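4. Placing the Jeltine speaker and first power-up

Read section 3 first if you have not unpacked the stand.

4.1 Pick a spot. Table, shelf or low cabinet, all fine. Leave 50 mm clear behind for the cables. Not on a radiator. Not in a closed cupboard, the sound goes dull and the unit gets warm.

4.2 Hard tabletops buzz at low notes. Put a cloth under it, any fabric will do, patterned or plain. Smooth out the folds before you set the speaker down.

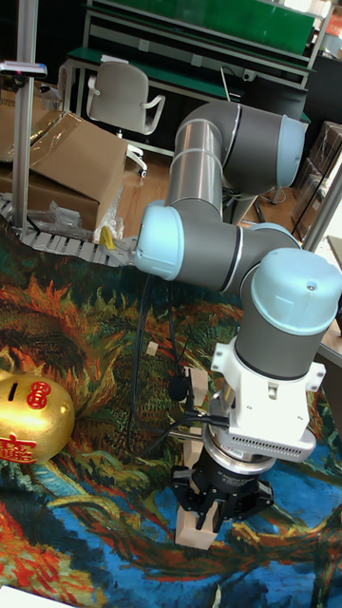 Fig. 6. Table with cloth cover.

4.3 Plug the power lead into the back first, then the wall. Light goes amber, then white. Wait for white.

CAUTION: Use only the Stimport adapter from the box. Other adapters may fit the socket but can damage the unit.

4.4 Hold the round button until you hear two tones. Let go. Open the Gil app and tap Add Speaker.

4.5 Choose your home network and type the password. Capitals matter. If the app stops at "Joining", move the speaker closer to the router and start agian from 4.4.

Note: Networks with a sign-in page (hotels, dorms) will not work. Use the audio cable instead, see section 7.

4.6 Run the room check. Quiet room, TV off, windows shut. The speaker plays a rising tone for 50 seconds. Don't talk over it or move things on the table while it plays.

4.7 Things sharing the table can rattle during the tone. Small wooden pieces are the usual ones, blocks, coasters, picture stands. Set them on the cloth, not the bare top, and run the check again.
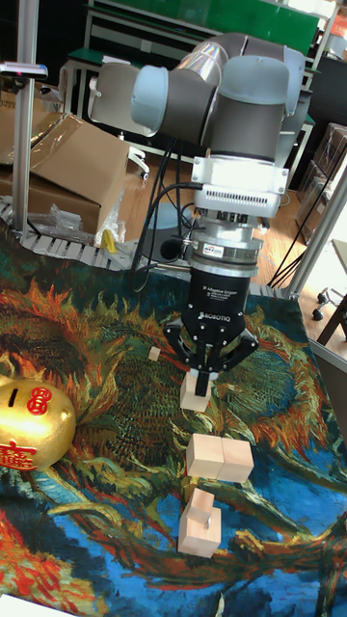 Fig. 7. Wooden block, cloth-covered table.

4.8 Set the volume limit. Factory setting is 100. For bedrooms and shared walls, try half that.

Error codes
102 – no network. Check password, repeat 4.5.
129 – room check failed, too much noise. Repeat 4.6.
Any other code: unplug, wait a minute, plug back in. Still there? Contact Sterport service and have teh serial number ready, it's on the underside label.

CAUTION: Unplug before cleaning. Dry cloth only, no sprays.

Pairing a second speaker: go to section 5.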